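Is a home air quality monitor any use for telling whether a room is safe from flu and Covid?

Posted in Health and Illness > Infections and outbreaks

marrowfat_pete

Our village hall in Kaimal reopened its lunch club in June after a bad run of chest infections, and the people who hire the place out have been talked into buying a Zaltus monitor. It sits on a shelf and shows a carbon dioxide number with a green, amber or red light. The leaflet says green means "low infection risk". I go every week with my mother, who is 86 and has been in hospital once already this year, so I'd like to know if this is worth anything or if it's a night light with a price tag.

Last time we went it said 860 when we sat down and 1000 by the time the pudding came out, and it was still green. Two people at the next table were coughing the whole way through. It didn't seem to mind them.

I'm not against the thing. I'd just like somebody to tell me what it measures before I start trusting it with my mother. The hall has windows down one side, which are usually shut because people complain of the draught, and a kitchen extractor that I've never heard running.

kettle_on_again

We have one of these at my work and it's brilliant, ours is an Ekum but same idea. Went red in the first week so we opened a door and it went green. Hardly anyone has been off sick since. I would say get one for your house as well!!

dullbutworthy

I'd be careful with the answer above. One workplace having a good few weeks tells you very little, particularly coming into summer when most of these bugs drop off anyway. You'd need to know how many were off before, how many are off now, and what was going round in the town at the same time.

What the monitor measures is carbon dioxide, which people breathe out. If the number climbs, the air you're breathing has more of other people's breath in it, and that's a fair rough guide to how stale the room is. That's all it is. It can't detect a virus. A room with one very ill person in it and the door open might read lower than a packed room where everyone is well, and you would be better off in the packed one.

So "low infection risk" on the leaflet is a stretch. I would be happier if it said "reasonably fresh air" and left it there. Outdoor air is usually somewhere in the 400s, so your 860 isn't bad for a hall with people in it, and 1000 is where I would start opening a window. The fact that it climbed during one meal is more useful to you than the colour of the light. 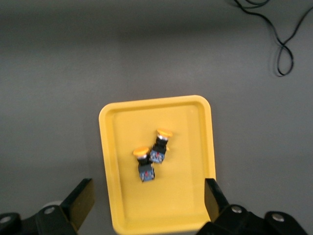
The next thing I'd want to know is where they've put it. On a shelf by an open door it will flatter the room, and right beside somebody's face it will do the opposite. Ask them to stand it at about head height, away from windows and people, and to look at it near the end of the meal instead of the beginning. Put it outdoors for ten minutes as well. We did that with a Zaltus at our surgery's waiting room and it read 323, which is lower than outdoor air gets these days, so it had been telling us the room was better than it was. It had a reset routine in the back of the booklet that no one had bothered with.

Two more cautions. If the hall gets an air cleaner with a proper filter — someone will suggest a Clasura, they always do — the carbon dioxide number won't move at all, even if the filter is taking plenty of virus out of the air. People then decide the filter is useless and turn it off. And none of this does much about the person sitting right next to you. Close up, you're breathing their air before any window gets a chance at it.

For your mother I'd put the monitor a fair way down the list. Vaccinations up to date, a seat by an opened window with a cardigan, the extractor switched on, and a rule that people with a fresh cough stay at home and get a plate sent round. If the two coughers are there again, move tables. Her GP or pharmacist can tell you if she ought to have antiviral tablets quickly should she test positive, and it's worth asking before you need them.

marrowfat_pete

Thank you, that's more than the leaflet managed. I've asked about the extractor and apparently it works but the switch is behind the tea urn. I'll take the monitor outside next time and see what it says.

past_caring_71

Ours got to 3000 at a quiz night. Windows painted shut. I still go but I sit by the door.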